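Asunto: Re: [justicia-juvenil] Traslado de expedientes de menores y plazos de valoración

Estimados miembros de la lista:

En relación con la consulta remitida ayer, reproduzco el mensaje original y a continuación expongo el criterio de la Secretaría Técnica.

El responsable de enlace, Sverre Moen, escribió:

> Les ruego que aclaren si el informe forense de un menor investigado puede
> incorporarse al expediente antes de que se designe defensor.
> En la demarcación de Balo tenemos 13 asuntos pendientes de valoración
> psicológica y el juzgado de guardia nos los devuelve por falta de firma
> del letrado. El centro de Dalisay, por su parte, sostiene que el plazo de
> 30 días corre desde la entrada del oficio y no desde la designación.
> Agradecería una respuesta antes de la reunión de agosto.

Primero. El informe puede elaborarse, pero no debe unirse a las actuaciones hasta que conste la designación de defensor y se le haya dado traslado. La devolución por parte del juzgado de guardia es, por tanto, correcta, aunque convendría que se acompañara de una diligencia motivada y no de una simple nota de registro.

Segundo. En cuanto al plazo, el protocolo suscrito con Dalisay lo computa desde la recepción del expediente completo. Si falta la partida de nacimiento o el acta de la primera declaración, el centro dispone de 10 días para requerirla - transcurridos los cuales se entiende recibido en forma.

Tercero. De los expedientes tramitados el año pasado en las dos demarcaciones, aproximadamente 94 llegaron sin el anexo relativo a la situación familiar. Se recuerda a las unidades de Balo y Lollow que dicho anexo es obligatorio también cuando el menor se encuentra bajo tutela pública.

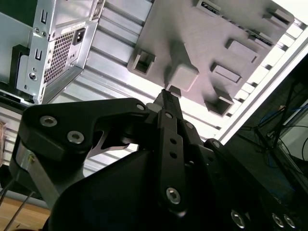

Cuarto. Las solicitudes de internamiento cautelar en régimen terapéutico seguirán otro cauce. Deberán dirigirse al equipo de Werklow, con copia a la fiscalía, e indicar de forma expresa si existe informe previo de los servicios sociales. No se admitirán solicitudes verbales - ni siquiera en horario de guardia - salvo que se ratifiquen por escrito antes de las nueve de la mañana siguiente.

El señor Moen podrá remitir la relación de asuntos devueltos a esta misma dirección, sin datos que permitan identificar a los menores. El modelo de oficio revisado se enviará a la lista en cuanto lo valide la asesoría jurídica.

Atentamente,

Secretaría Técnica
Red de Coordinación en Justicia Juvenil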